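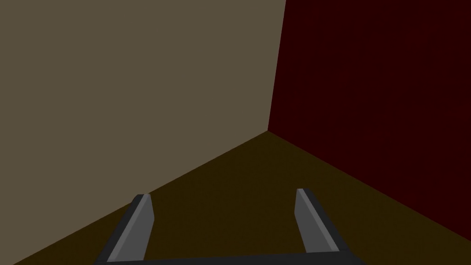

What is working capital?

Working capital is the money a business needs to keep going from one day to the next, while it waits for its customers to pay. We find it by taking what the business owes in the short term away from what it owns in the short term.

Chapter 7
Cash, stock and the waiting time between them

Many owners of small businesses look first at profit. This is natural, but profit is counted on the day of the sale, and the money may come much later. A firm can show a good profit in its books and still be unable to pay the wages at the end of the month. In this chapter we study how such a situation begins and how the owner can see it early.

We shall follow one business through the whole chapter. Nayeli Esquivel started Plirnier, a maker of cotton work clothes, with her own savings and one sewing machine. In her third year she received her first large order, from a chain of shops called Wesura. The order was for 300 aprons. Wesura asked for payment terms of 43 days, and Esquivel accepted them at once, as she was afraid to lose the customer.

Her cloth came from a mill named Rainer. The mill was used to being paid in 7 days, and she had never asked for a longer time. So the cloth had to be paid for before the aprons were even cut, and the seamstresses had to be paid each Friday. The invoice to Wesura is dated 17/01/2020. Until that invoice was paid, all the costs of the order were carried by Plirnier alone.

Let us put this in general terms. The period between the day when a firm pays its supplier and the day when it receives money from its customer is called the cash gap. The gap becomes longer when the goods stay in the store room, and also when the customer is given more time. It becomes shorter when the supplier agrees to wait. An owner has therefore three places to look, and in the following sections we take them one after the other.

It should be noted that growth makes the gap more costly. If Esquivel had received two such orders in the same month, she would have needed twice the cloth and nearly twice the wages, and this before any payment had arrived. For this reason a growing firm needs often more cash than a firm which stays the same size.

After this order Esquivel wrote to Rainer and to a second mill, Follik, and asked both for better terms. We shall read the two replies in section 7.3 and compare them.

Words to know in this chapter
Cash gap
Current assets
Current liabilities
Payment terms
Stock

7.1 What the business owns in the short term

Current assets are the things which a business expects to turn into money within one year. Cash in the bank is the simplest of them. Then come the unpaid invoices of customers, and last the stock, which must first be sold.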